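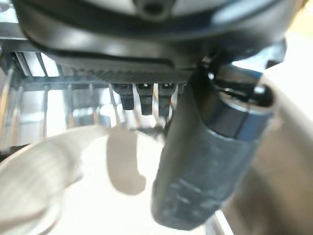
Rosaura Escobar
Home and kitchen editor, Evness
September 29, 2022

The Cup by the Rack

The gray-blue one, with its scuffs and speckles showing and the light bouncing off the rim. Wire rack in the back, all soft and silvery.

So this month's gallery is a small one, and it's all about the drying rack side of the kitchen. I've done pantries for you, I've done the drawer where the birthday candles live, and back in April I did a whole page on lids (you people have a lot of feelings about lids!). I kept coming back to the spot next to the sink, though, because it's where I spend more time than anywhere else in the apartment and I had never once written about it.

I'm going to start with the cup, since that's what you came in on. I love a dark matte cup. I know plenty of you are clear-glass people, and Yeshi Woldemariam has told me more than once that she can't drink water out of something she can't see through. But a dark cup with a dull finish is such a nice quiet thing to have in your hand, and it looks good sitting next to shiny metal. All that glare off the wires and then one plain, dusky shape in front of it. The lower part has the most marks, and I like those too. The bottom of a cup is the part that gets set down on everything, after all.

I do get asked about scuffs. Somebody writes in every few weeks wanting to know if they should toss a cup that's looking tired. My answer is that it depends on what kind of tired. Light marks on the outside don't bother me one bit. Chips on the rim do, and so does anything rough on the inside that you can feel with a fingertip, and if I find either of those it goes out to the balcony and holds pens or clothespins from then on. Metal marks on a glazed cup, the gray pencil-looking ones, will often come off with a little baking soda and a soft cloth. Try it on the bottom first and go easy. If the finish is painted on, leave it alone and just call it character.

Now, racks. I have been through three of them since moving to Plarmont. The first was bamboo and folded up like a beach chair, which I thought was terribly clever until the feet went black. The second was coated wire in a cheerful red, and the coating split at every corner. Now I have plain bare metal wire and I don't think I'll go back. You can see what's going on with it. You can put the whole thing in the tub with hot water and a splash of white vinegar, let it sit for twenty minutes while you do something else, and go at the joints with an old toothbrush. It comes out bright again, and the bathroom smells like pickles for an hour.

The thing I'd look for if you're shopping is the gap between the bars. Too wide and your saucers lie down flat on top of each other and never dry. Too narrow and a soup bowl just perches up there waiting to jump. Take one plate and one bowl with you to the store! I did, in a tote bag, wrapped in a dish towel, and I felt silly for as long as it took me to get to the right aisle. Then I felt great.

Cups are their own little argument. In my building, the Abera, we have a shared kitchen on the ground floor on top of the ones in our own places, and the question of which way up a cup should dry has been going on for as long as I've lived there. Asnakech Tsegaye is firmly for upside down. Ebise Dinsa says that traps the steam inside and makes everything smell like a closed cupboard, and she leans hers at a slant against the side of the rack so the air can get in and the water can still run out. I was an upside-down person all my life and I've gone over to the slant. It takes up more room — quite a bit more, if you have tall cups — but they do come out fresher. If you want both, put a folded towel under half the rack so the whole thing tilts.

A few other things from your letters that fit in with all this.

Where to put the rack. By the window if you have the choice. Mine is on the left of the sink because I wash with my right hand and pass across, and when I had it on the other side I dripped down my own sleeve every night and never put two and two together. If you're left-handed, swap it.

What to put under it. I use a rimmed baking sheet that got too warped for cookies. It catches everything, it slides out, and you can rinse it in the same sink. Those rubbery mats are fine as long as you lift them up every day, which I never did.

When to empty it. Tsehay Berhe, who edits this page and is much tidier than I am, empties hers before bed so that the morning starts clear. I empty mine while the coffee is going. Either way works. What doesn't work is the tower, where you keep balancing one more thing on top until you're taking a pan out from under a colander with your breath held. I say this as someone who owned 2 good mixing bowls and now owns one.

What not to put in it. Sharp knives, please. Wash them, dry them, put them away. And cast iron, but you knew that.

Somebody on our last page asked how many kitchen pictures I have saved up, so I finally looked, and it's 2,407, with nearly all of them being something on a counter. My daughter thinks this is very funny. There are far more cups than I would have guessed, too, and hardly any forks, so maybe forks should be next.

Before I go, I'd love to hear from you about your own rack and whatever is usually sitting in or near it. Is there one cup you always reach for, even with a clean shelf of others right there? Mine is a stubby yellow thing with no handle that came with a jar of honey in it. Write to the Evness kitchen desk and tell me if you're upside down or on the slant, and I'll pass the best ones on to Asnakech and Ebise so they can keep at it over the winter.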